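Perception and the Brain
Handout 4: Constancy, or why the world holds still

Reading for this session: chapter on size and color constancy in the course packet. Bring your notes from the blind spot exercise, as we will come back to them at the end.

1. The problem

Light comes into the eye and falls on the retina. The pattern it makes there changes all the time. Walk across a room while looking at a door and the patch of retina covered by the door gets bigger with every step. Its outline changes from a rectangle to a lopsided four-sided figure as you move to one side. If a cloud passes the window, the amount of light coming off the door drops by a large amount.

You don't see a growing, bending, darkening door. You see a door. The name for this is perceptual constancy, and it comes in several kinds. We will deal with size, shape, lightness and color in that order, though lightness and color are hard to pull apart and some textbooks treat them together.

Keep two terms separate in your written work. The distal stimulus is the thing out in the world. The proximal stimulus is the pattern on the retina. Most lost points on last year's short paper came from mixing these up.

2. Size

Hold one hand at arm's length and the other at half that distance. The image of the nearer hand on the retina is 2 times as tall as the image of the farther one. Most people report that the hands look the same size, or close to it. Now shut one eye and move the near hand until it partly overlaps the far one. For many people the difference in size suddenly becomes obvious.

The usual account is that the visual system takes distance into consideration. If an object is judged to be far away, a small retinal image is read as a large object. Take away the information about distance and constancy gets worse. Looking down a dark hallway through a small hole with one eye removes most of that information, and people doing so tend to judge size much closer to the size of the retinal image.

Try this at home with an afterimage. Stare at a bright shape for half a minute, then look at a sheet of paper in your hand, then at a wall across the room. The patch on the retina has not changed at all, yet the shape looks far larger on the wall. The relation between apparent size and apparent distance in this demonstration is called Emmert's law, and it will be on the midterm.

3. Shape

A coin lying on a table throws an ellipse on the retina from nearly every position a seated person could take. People call it round. When asked to draw what they see, or to match it to one of a set of ellipses, they generally pick a figure rounder than the one on the retina but not a full circle. So the answer you get depends on the question you ask. Instructions to report "how it looks" and "how it really is" give different results, and older studies did not always say which was used.

Shape constancy depends on knowing the slant of the surface. Texture helps, and so do shading and the small differences between the two eyes' views.

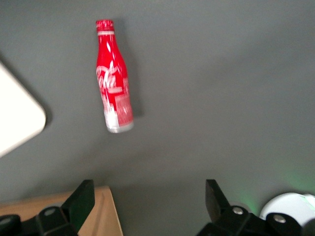 It is also helped by familiarity, although how much is disputed. One view holds that a known object is recognized first and its shape filled in from memory. The other holds that slant and shape are worked out before recognition happens. Patients who cannot name common objects after brain damage, but who can reach for them with the hand turned the right way, are often brought into this argument. We will look at those cases in November.

4. Lightness

A piece of coal in sunlight sends more light to the eye than a sheet of white paper in a dim room. The coal still looks black and the paper still looks white. Lightness, as the word is used in this course, means how much of the light falling on it a surface seems to reflect. Brightness means how much light seems to be coming from it. Everyday English uses these words loosely, so watch yourself.

One part of the explanation is the ratio between neighboring areas. When the lights go down, the page and the print both send less light, but the ratio between them stays put. A system that responds to ratios will give the same answer in both cases. Ratios cannot be the whole story, however. The edge of a shadow is also a change in ratio, and we don't usually take it for a change in paint.

5. Color

Light from a household bulb is much yellower than daylight. A white shirt carried from one to the other changes very little in appearance, and film — which makes no correction — shows how large the change in the light was. Part of the correction happens in the eye itself, as the three cone types adapt at separate rates. Another part seems to need comparison across the whole field of view. People with certain cortical injuries can tell one wavelength from another but lose color constancy.

6. Lab exercise

The Dafis slides are kept in the Biltuvitz room. There are 45 of them, in order, and they must go back in order. Work in pairs. One person sets the comparison patch and the other writes down the setting, then trade places. Run the series once with the surround visible and once with the Flitano screen in place.

Report the mean setting for each condition and one paragraph on what changed. Students at the Ultport site should use the printed set instead and skip the screen condition. The pooled data from earlier classes comes to 1,183 settings and can be had on request — please do not look at it before you have finished your own.

Lab reports are due 1 Feb 2000.

7. Questions to think about

Is constancy a failure to notice something, or a skill? Illusions of size are often explained as constancy working on bad information about distance. What would you expect an animal without any constancy to be bad at?

The moon looks larger near the horizon than overhead. Its image on the retina is the same size in both places. Write down your own explanation before reading the one in the packet, and note which judgment about distance your explanation needs.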